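Print this page | E-mail this ticket

Rattling parts bin, bench 3
Posted in July by Bożena Pawlak

Hi all, me again with the bin! I wrote in before about the noise on our wooden bench and got told to tighten the clamps (did that, no change). So I spent my lunch on it, and these are my notes so far.

First I pushed down on each corner with my thumb. The corner nearest the window rocks, maybe a hair, and you hear a click when it drops back. Then I emptied it out and ran a hand along the slopes, and that felt fine to me, no dents I could find.

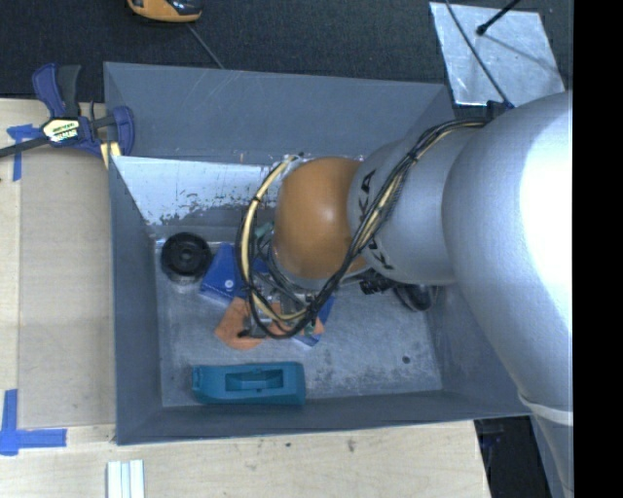 The bin next to the bench top. Scuffs and smudges on the floor of it.

I don't think the scratches matter, they've been there for ages. What bugs me is that small parts hang up on the slope and don't slide down to the flat bit. I wiped it with a dry rag and dropped in 50 of the Rorkis washers, and 15 stayed up on the sides. Is that normal?? Feels like a lot.

Reply from Zdzisław Mazurek, 2:40 pm
Try a rubber shim under the rocking corner, and wash the slopes with soapy water before you test again. It's usually old oil.

Bożena Pawlak, 4:15 pm
Shim's in and the click is gone, yay! Washing it tomorrow, please leave this open.

Recent tickets
Radham cart, sticky wheel
Kulkarni label printer skips lines
Aka shelf brackets, missing screws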